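Prullstead Home & Workshop Help
Tables and Worktops

Small mesh stand on a wood top: leg marks, and glare from ceiling lights

Posted by Desmont, 2023-02-26

I have a light wood tabletop in a large shared room at Panalstead. Bowls and plates are set out on it every day, partly on the surface and partly on a low black mesh stand that gives a second level. The dishes get moved a lot, on and off the stand and across the wood.

Two problems. First, the legs of the stand are thin, so the load goes into very small areas. I can feel shallow dents where it has stood since December. Second, the top reflects the fluorescent lights badly. The finish was already on when I got it and I have no record of the product. Water beads on it.
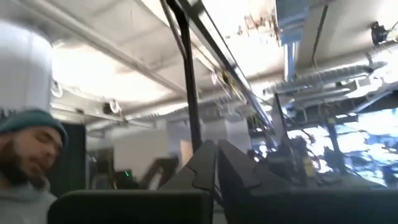
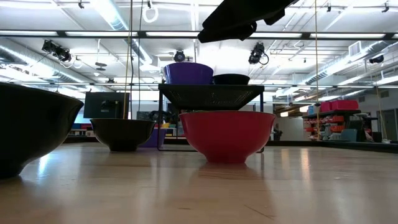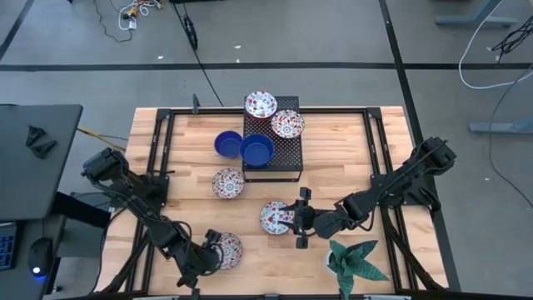
The lights belong to the building and can't be moved or switched off separately. I would like to keep the stand because there isn't enough flat area without it. Is it better to refinish the top in something duller, or just put a mat down? And does it matter which dishes go on the stand and which on the wood?

Duman

Treat these separately.

Dents: the area under each leg is too small. Put a hard disk under each one, wider than the leg, with thin felt on the bottom. Felt alone will compress and the leg will come through it. Existing dents can sometimes be raised with a damp cloth and an iron, but only on bare wood. Through a film finish you risk a white bloom.

Glare: beading water doesn't tell you much, as both oil and varnish will do it when fresh. Rub a hidden spot underneath with denatured alcohol on a swab. If it goes tacky, you probably have shellac. If nothing happens, it is more likely varnish, polyurethane or a cured oil. For a film finish in good condition you don't need to strip. Scuff lightly and evenly with a fine gray pad along the grain, remove the dust and apply one coat of matte of the same type. Test on the underside first. Don't start at 200 grit, it leaves scratches that show under a row of tubes.

Leave the coat to cure for 9 days before dishes go back. It will be dry to the touch long before that.

As for the dishes, put wide, low ones on the stand and keep the rims inside the edge of the tray. Anything with a narrow foot is better on the wood.

Panalstead reader

get a mat. we have a gray one, no more glare and the marks stopped. it does curl at the corners

Desmont

Alcohol did nothing on the underside. I'll try the pad on a small area near the back edge. For the record, the tubes are marked 4,000 K, though I assume that has no bearing on the reflection.

Duman

None. Only the sheen matters there. Let the test patch dry fully before you compare it with the rest.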